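Speaker notes: "Does the sample mean what we say it means?"
Dinesh Pai, evening session, Darnport

Start without the title slide. Ask for a show of hands: who has quoted a customer satisfaction score in a meeting this year? Wait. Then ask who has read the actual questions behind that score. Expect far fewer hands. Don't make a joke of it, go straight on.

I'm going to talk about surveys tonight, mostly the small in-house kind, and I should say at the start that I don't trust most of them. I have written plenty myself. I used to run them for Kandasamy, and some of the ones I'll be rude about are mine.

First case: the Rutstead bus survey. The question was "How satisfied are you with the improved evening service?" I'd like people to look at the word "improved" for a while. Say it out loud twice. If you ride that bus and think it got worse, where do you put your answer? You either argue with the form or you give up and tick the middle box. The report then said that opinion was "broadly neutral to positive."

The survey got 104 replies. The report rounded this down to 100 "for clarity" and then gave every result as a percentage. I asked which four people had been dropped. I got a polite email back saying the difference was not material. Maybe so. But if you can't tell me who went missing, I'm not sure you can tell me it doesn't matter.

(Pause here. Someone usually wants to defend rounding. Let them, but keep it short, questions are at the end.)

The bigger trouble is where the replies came from. The forms were handed out on the bus. So the survey asked people who ride the bus whether they like riding the bus. Anyone who had quit because it never showed up was standing somewhere else, or driving. This is an old mistake and everyone in this room could name it, and we still make it, me included, when the deadline is close and the easy group is right there.

Second case: Dulum. This was a staff survey, and I'll go slower because the numbers are small. The office had 16 people in it. The form promised to be anonymous and then asked for department, age group and years of service. Two of the departments had one person each. I don't think anyone meant harm. I do think that if you work in a department of one, you read that form and you write "everything is fine."

Everything was fine! The scores went up, and management put the chart on the wall by the elevator.
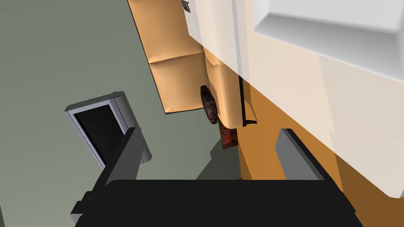
What bothers me about the Dulum survey is that the fix was cheap. Drop the three background questions and you lose a table that should never have been made. I suggested this and was told the questions had to stay so the results could be compared with last year's. Last year's results had the same fault. A long run of bad numbers is still a run of bad numbers, however smooth the line looks.

Skip this part if time is short: the story about the five-point scale that was printed upside down on half the forms. It gets a laugh but it takes too long to set up.

Now the part where people ask what I would do instead. I get uneasy here, as I don't have a method to sell. I have some habits.

Read the questions to a person who doesn't like you. Ask them which answer you're hoping for. If they can tell, rewrite it.

Write down before you start what result would change your mind. At Kandasamy we tried this for 3 surveys. For two of them we couldn't come up with any such result, and I argued we should cancel both. We canceled one.

Print the wording next to the number. Every time, in the report and on the slide. It makes for ugly slides.

And go and talk to people. I know a talk with four bus riders proves nothing. I'd still take it over a percentage from a form I haven't seen, because I can ask the four riders what they meant.

If there's a question about sample size calculators: they tell you how wide the error is if the sample was drawn fairly. They have nothing to say about whether it was. Point to the bus again.

If there's a question about paying people to reply: I've seen it help and I've seen it fill a spreadsheet with nonsense. Don't get pulled into giving a rule.

Feedback forms for this talk are on the chairs. I didn't write them. Question two asks how much you enjoyed the evening, and the lowest choice is "somewhat."

Contact | Copyright Dinesh Pai | Back to top

We use cookies to remember your settings. By continuing to use this site you agree to this. Accept | Manage choices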